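Section 6: Moving totes from the belt to the flow rack

Read this section before you load the rack for the first time. It covers the standard Plirnside layout. If your site has the Bredcombe layout, the steps are the same but the rack is loaded from the opposite side.

Before you start

1. Check that the belt is stopped and the side rail is clear. Tools and tape guns left on the rail will end up under the belt.

2. Set the tote on a flat part of the floor, well out of the walkway. Carpet is fine.

3. Press the lid down at both ends until it snaps. Run your thumb along the front rim - a lid that is raised at one corner will catch on the bin ahead of it.

4. Lift by the lips at the two ends. Do not lift by the slot in the lid.

CAUTION: Keep sleeves and lanyards away from the underside of the belt, even when it is stopped.

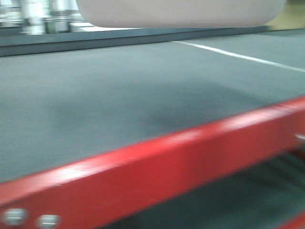
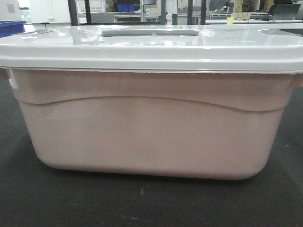
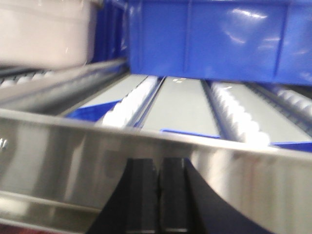

Figure 6. Belt and side rail; lidded tote on the floor; bins over the roller lanes.

Loading the rack

5. Choose the lane to suit the width of the bin. The base should sit on a roller strip at each side. A narrow bin set down on the grey lane floor will not roll.

6. Lower the back edge first, then the front. Let go slowly.

7. Give the bin a light push and let it travel. If it stops partway, take it out and look for labels, grit or bits of strapping in the wheels.

8. Leave a gap of 300 mm at the loading end so the next person can get their hands in.

NOTE: Blue bins and pale bins can share a rack, but keep to one colour per lane. Mixed lanes are the usual cause of wrong picks.

Cleaning

Wipe the lanes and the belt rail with a damp cloth and a mild detergent. Solvent will dull the paint on the rail. Dry the roller strips before putting any bins back - wet wheels collect dust quickly.

Replacement roller strips are ordered through Rajan. Questions about lane spacing go to Nele Verhoeven at the Gutitow office.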